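Workshop > Notes > The belt and the hand

Blog Projects Parts About

2 min read

For 11 evenings I am building a small sorting cell in the shared workshop in Stokton. The arm came first, then the belt, and now the hand.
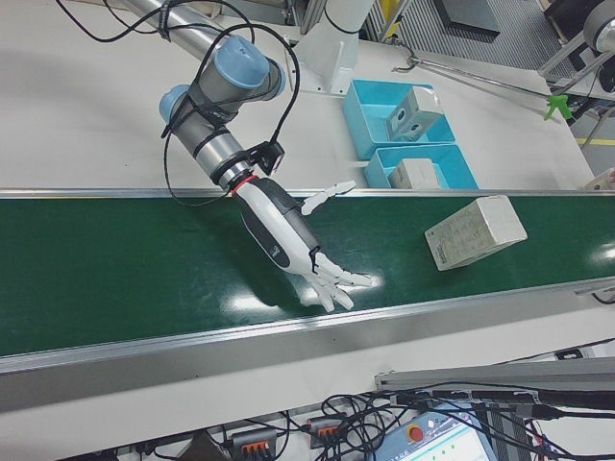
The hand over the green belt, bins behind.

My first mistake was the height. I measured from the table and forgot that the belt sits on its own rails, so I taught all 23 points again.

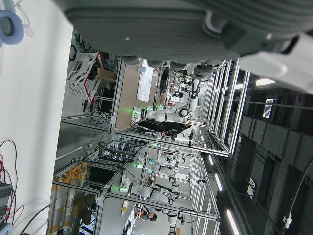 Soledad Manríquez helped me with the second mistake — my wait time was too short, and the fingers started to close before the arm was still. She found it in the log at line 1144.
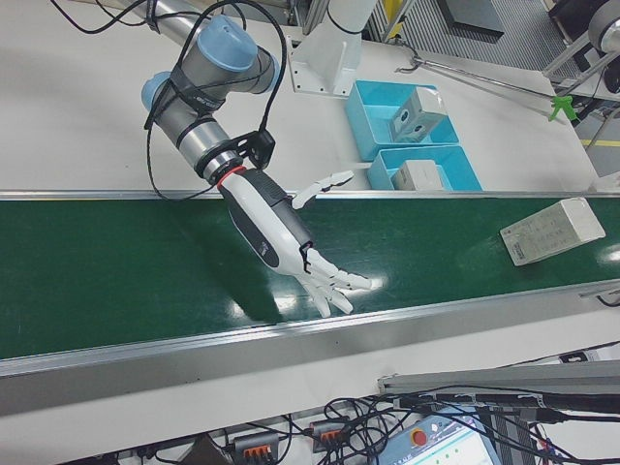 Calibration is slow work and I do it in small steps. I move one joint, write down the value, and move again. The thumb is the difficult one. It has to stay up toward the far rail while the four fingers come low over the belt, and my program still treats them all the same. In January I want to write this part again.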